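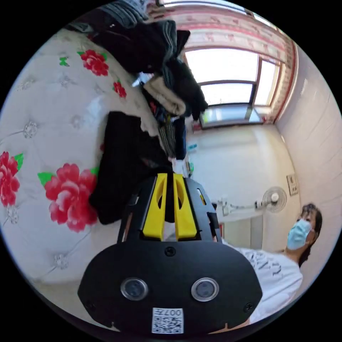 3.2 Bedroom folding task

The Welix student project at Arnonitz used hand-held grippers for clothing demonstrations.
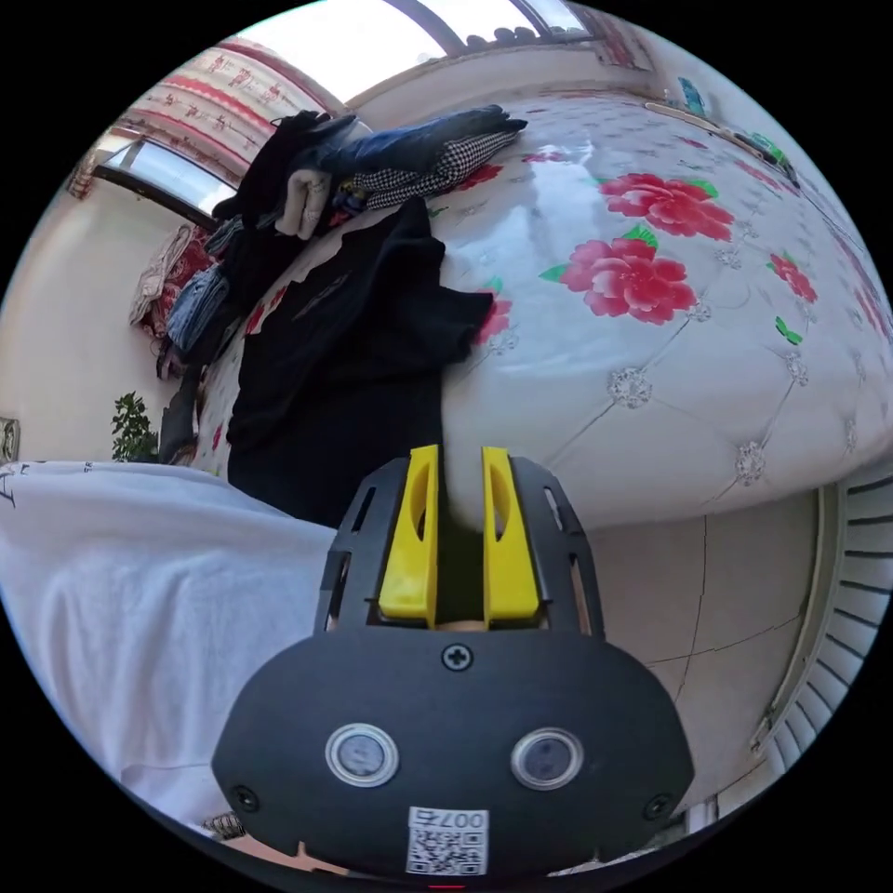
Were the operators trained? Each completed 3 practice folds before recording.

The final set holds 961 demonstrations by 19 students. Clips were trimmed in Joninance

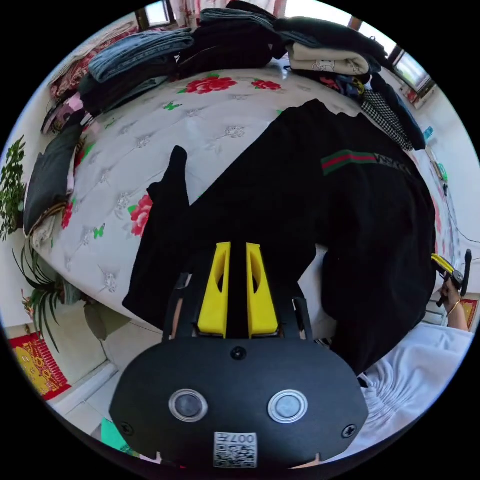 and resampled to a fixed rate — failed grasps were kept and labeled.

Figure 4. Black garment held between the fingers. 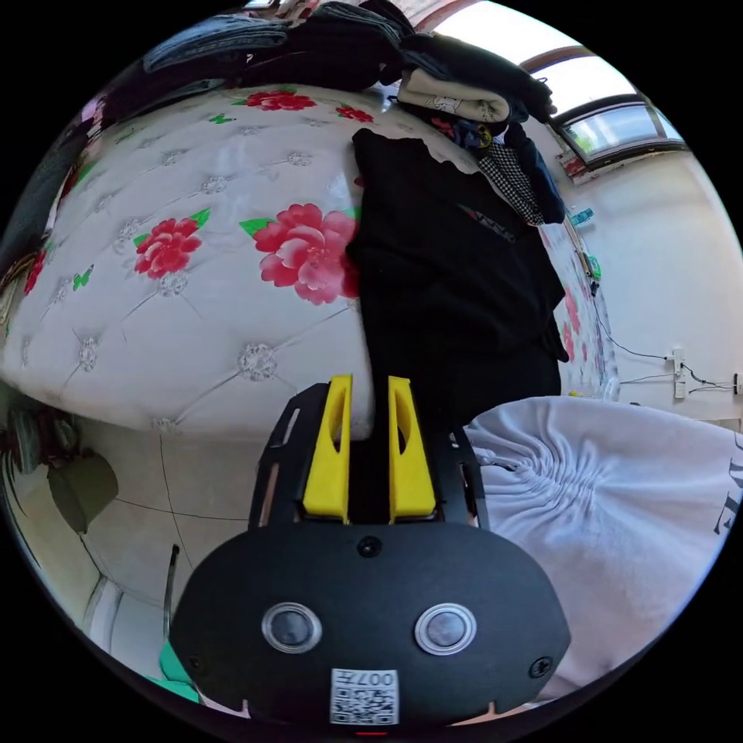
Labels follow the Raudsepp scheme, with one tag per grasp.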